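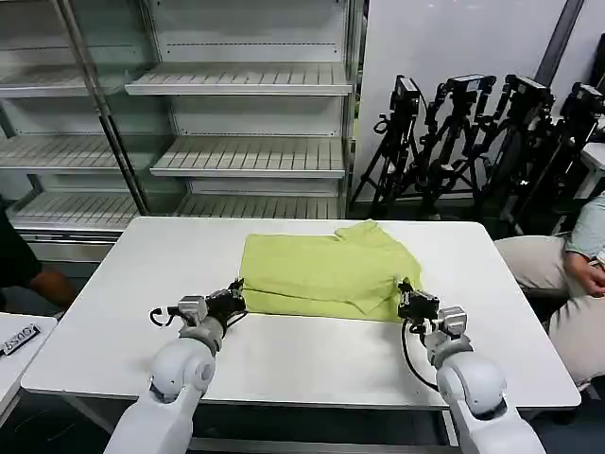

Ditte Vestergaard
Route and parking, Linlow Long Walk

Hi all, typing this between two other things so forgive the mess. Answers to the Tidow group's message are in the middle, their questions quoted so you can see what I'm answering. If you only read one bit read the bit on the causeway.

Tidow walkers wrote, January 2026:

> Hello Ditte and list,
> A few of us met up after the frost walk and had questions we couldn't answer between us.
> 1. Is the causeway in or out this year? Half of us heard it was out. The other half have already been down to look at it and say it's fine at low tide.
> 2. Can we still start early? Several of our slower people would like to leave at first light and not be chased round by the fast lot.
> 3. Last time the soup ran out before we got to the mill. We're not complaining. But it did.
> 4. Who do we pay, and is it the same amount as before?
> 5. Are dogs allowed past the Þorgeirsson place? We were told no at the gate last year, after being told yes on this list.
> Thanks for all the work, the new map is much easier to read.
> The Tidow lot

OK. In order.

1. Causeway is OUT. Sorry. I know it's the prettiest mile of the whole thing and I know it looks fine. The surface is fine. It's the far end, where the steps come up, the bottom four have gone and the harbor people won't sign off on it until they're rebuilt. I asked twice. So we go inland at the pump house, along the back of the allotments, and come back onto the old route at the chapel. Total is still 30 miles, I walked it with the wheel. You lose the sea view, you gain a very nice lane with a bench.

Please please don't tell people they can "just nip across" on the day. We had to go looking for two walkers in the dark the year before last and I don't want to do that again.

The new inland bit has three stiles. Two are good. The one behind the allotments is loose on the left post, so hold the right. Will put tape on it.

2. Early start yes. First light is fine, the hall will be open. But you have to sign the sheet on the way out AND at the mill, otherwise we don't know you're past it and somebody ends up waiting at the chapel for a group that's already home in the bath. Yes that was you Tidow.

If you start early you carry your own water as far as the second checkpoint, the table won't be set up yet when you come through. Bring a real flashlight too, the lane by the quarry is black under the trees even when the sky has gone gray.

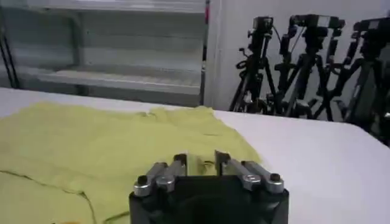 3. Soup. Fair point. What happened is we made 80 portions and the first groups had seconds. More pots this time and a ladle that's smaller (not joking). There will be one plain lentil and one with ham, seperate tables so they don't get mixed up. If anyone has a big insulated pot they can lend, the kind with a tap on it, write to me off list. Bread from the usual bakery. No cake at the mill, cake is at the end, otherwise people sit down and don't get up.

Anyone with allergies tell me before and I'll pass it along to the kitchen. Don't tell the person with the ladle, they can't do anything about it by then.

4. Money. Same as before for walkers. What's changed is what it costs us, the hall and the insurance together came to 1,725 dollars, paid out of what was left over from November so we're fine but there's not much in the pot after. Bisemex, who did our maps, are printing them at cost again and have asked for the file a lot earlier than last time. So route is now frozen. If you have found a mistake on the draft I need it now, not the night before. I already have: chapel spelled wrong, footbridge on wrong side of the stream, and the contour lines which somebody says are "ugly". The contour lines are staying.

Pay at the desk or in the envelope at the library, name on the outside, number of people inside. We have 69 names down so far and that's before the Linlow school families who always sign up at the last minute.

5. Dogs. I rang the Þorgeirsson farm and got a clear answer finally. Dogs yes, on a short lead, from the gate to the cattle grid. Not in the top field at all, they'll have ewes in it. There's a path round the outside, adds ten minutes. The mix-up last year was mine, I wrote yes here and never told whoever was on the gate. Sorry again to the people with the spaniel.
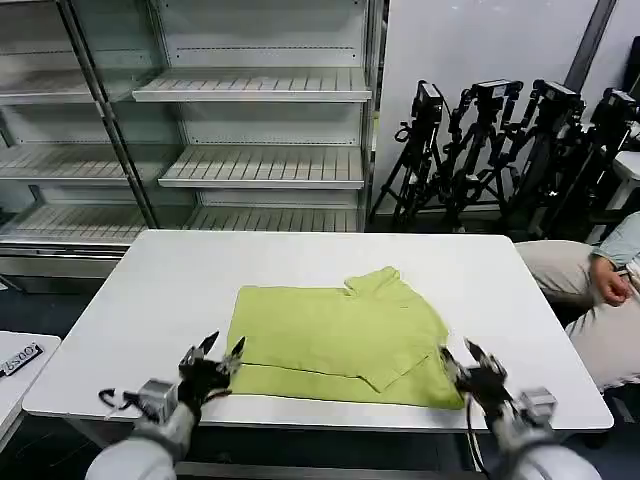 Lime-green short-sleeved shirt on a white table, partly folded.

Other things while I'm here.

Parking. NOT on the verge by the church, there's a funeral in the morning and they need all of it. Use the field behind the hall if it's dry and the station lot if it isn't. I'll post the night before to say which. If four of you are coming from the same street please come in one car.

Boots. The quarry section is slick clay after rain and running shoes are no good on it, we had a wrist last time. Poles are worth having for the drop down to the stream, leave them at the mill after if you don't want to carry them, somebody will bring them back to the hall in a van. Put your name on. We still have one left over and it's a nice one, green strap, no name.

Sweep. I need two more people to walk at the back. You have to be OK with going slow and getting in after dark. Whoever did it last year said never again so I'm not asking them.

Blister stuff: we'll have tape and plasters at both checkpoints but not the fancy gel kind, bring your own if that's what you like.

Signs go up the afternoon before. Meet at the pump house, bring a mallet. If you have one of last year's arrows in your garage please bring it back, I keep hearing about people who have them as a "souvenir".

Have to run, will answer the rest tonigt. Reply to the list for anything about the route, to me only for lifts and soup.

Ditte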